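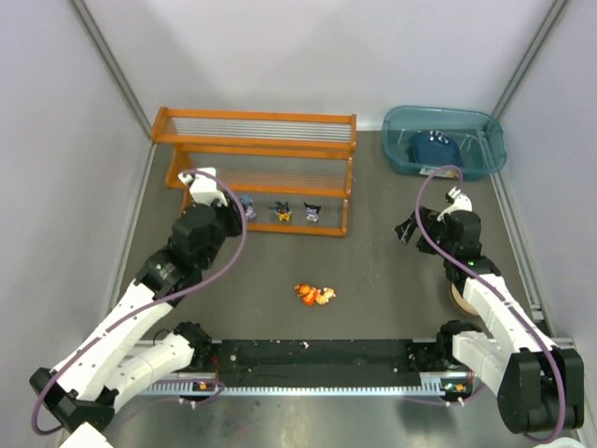

**HOBBIES & HOME / Talk notes: Living With a Small Collection**

*(Wait for the chairs to stop scraping. Smile. Water is on the left.)*

Good evening, and thank you all for coming out on a Sunday, when I know perfectly well there was a warm couch calling to every one of you. I'm going to talk for a bit about collecting little things, and mostly about how to keep them once you have them, which is the part I got wrong for years.

**How I started**

My first piece was a clay owl from a market stall in Cáceres. I was on vacation, it was raining, and I ducked under the awning and felt I ought to buy something (you know that feeling!). By the time I moved to Asley I had 213 pieces, most of them in shoeboxes under the bed, wrapped in newspaper I'd never gotten around to changing.

*(Pass the owl around. Ask for it back!)*

**The shoebox years**

- Newsprint rubs off on pale glazes. Tell the story of the gray swan.
- Labels fall off. Write in a notebook as well, in pencil, and keep the notebook somewhere else.
- Two boxes went missing in the move and I couldn't say what was in them, so I couldn't even be properly sad about it.

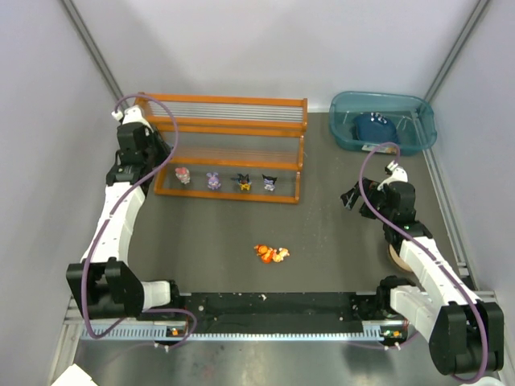

**Putting things out**

When I finally bought shelves, I did what everybody does and put out the whole lot at once. It looked like a yard sale. A friend came over for coffee and didn't notice a single piece, and she was sitting right next to my favorite.

So now I rotate. I change the display every 4 weeks, usually with the radio on, and I dust while I'm at it with a soft makeup brush. Keep things out of strong sun, please, especially anything painted. I have a Ketwood fox that used to be red.

*(If time is short, skip to swaps.)*

**Swaps and money**

People always ask what it's all worth. I paid 386 dollars once for a Gestero dancer with a mended arm, and I've never told my sister, so I'd be grateful if this stayed in the room. The big swap in June has over 3000 pieces on the tables, and my advice is to walk the whole hall once with your hands in your pockets before you buy anything. Then have a sandwich. Then go back for the one you were still thinking about while you ate.

*(Questions. Raffle tickets are in the blue tin. Get the owl back.)*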